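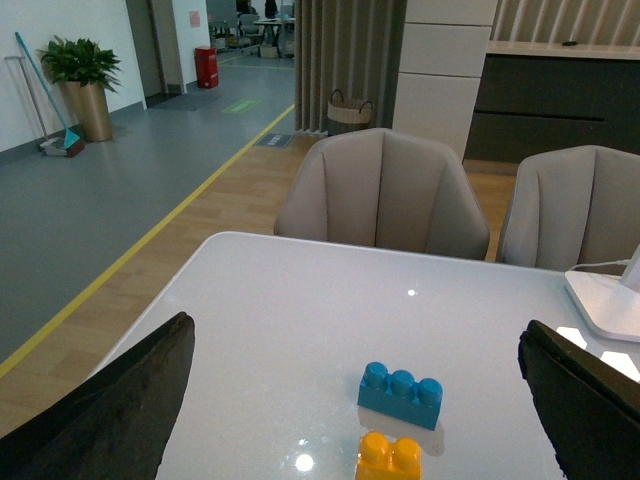
From: Jirayu Yensuk
To: cuvard-practice
Date: 10 June 2026
Subject: Re: [cuvard-practice] Draft 3 of the tabletop rules, sections 2 to 5

Selvaraj Sikder wrote:

> Draft 3 is in the usual folder. Bilard wants section 2 shortened
> to one line, "the work surface shall be kept clear." I think that
> is too strict for furnished rooms and too vague for an audit. What
> counts as clear if there is a lamp on the table at every session?
>
> Second point. Section 4 still asks for a matte surface. Most of the
> member sites have ordinary glossy tables. Do we keep the clause and
> grant exceptions, or change it?
>
> I also need a number for the retention period in 5.3. Thammasiri
> proposed 90 days and I have no better suggestion.
>
> Selvaraj

Selvaraj, all,

I went through the Zisemus block sessions against draft 3 before answering. The log has 1426 episodes. Under the draft as written 1136 pass. Most of the rest fail on section 4 alone, and I don't see a safety or quality reason for failing them. Comments by section, with proposed text where I have it.

2. Objects in the work area

I would not accept the Bilard wording. An auditor can't test "clear." I propose we sort everything on the table into task objects and fixed objects, and have the operator list both before the first episode.

Task objects are the things the arm is allowed to close on. For block work that means the loose blocks and the building plate. Fixed objects are everything else that stays, such as a desk lamp. A fixed object may remain if the planned path of the arm, including the wrist and any hanging cable, does not cross it. The present text measures from the fingertips only. On a small table the wrist housing is wider than anything else that moves, and it should be the reference.

Power cords need their own sentence. A cord that lies across the table is a fixed object along its full length. Measuring to the lamp base is not enough.

Paper should be covered too. A label card lying flat is easy to miss on a checklist and it can slide.

3. Grasp and approach

3.1 Close on one task object at a time. If a second object is between or against the fingers, the episode is flagged and the flag stays in the record. The current draft lets the operator clear the flag after release. I would remove that.
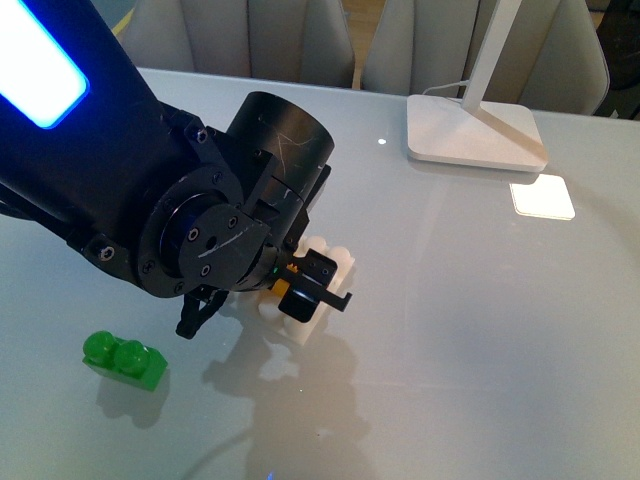
3.2 Carry height is set from the tallest task object, studs included. Draft 3 says "block height," and two sites have read this as the body without studs.

3.3 On the approach, neither finger may pass over a fixed object. With the fingers open the outer width counts, so the check has to be done open and not closed.

3.4 Inspect the finger surfaces before each session. Worn or frayed covering is recorded with a date. Replacement stays at the site's discretion – we have no data that would support a limit.
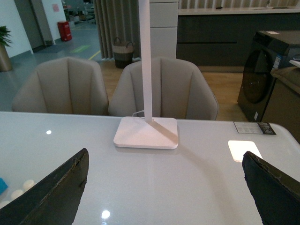

4. Surface and lighting

Change it. I suggest: "A reflective surface is permitted. The operator shall record the position of each lamp on the table and shall not move it within a session." Ceiling lights and the arm's own light panel also show up on a glossy top, and a reflection from the panel moves with the arm. It can't be fixed in place, so it should be declared in the session record and left at that.

The background is outside our scope in my view. Chairs, bins and cabinets past the far edge of the table need no listing unless the arm can reach them. Thammasiri may disagree.

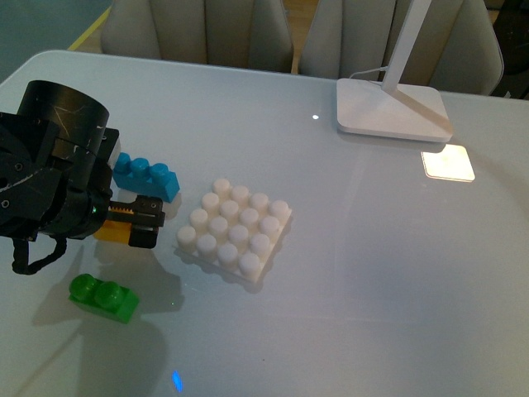 Block session: arm at left, building plate near the center, desk lamp at upper right.

5. Records

5.1 and 5.2 are fine.

5.3 I can live with 90 days for raw video. Flagged episodes should be kept until the next audit. In the Zisemus log there are 64 of them, so storage is no argument.

5.4 "Operator" is used here for the person at the stop button and in 3.1 for the person who reviews. Please pick one. Cuvard already uses "reviewer" in its own forms.

I'll mark up the file tonight with the text for 2 and 4. Section 3 needs one more reading by somebody who runs a two-arm table, as I only work with one.

Jirayu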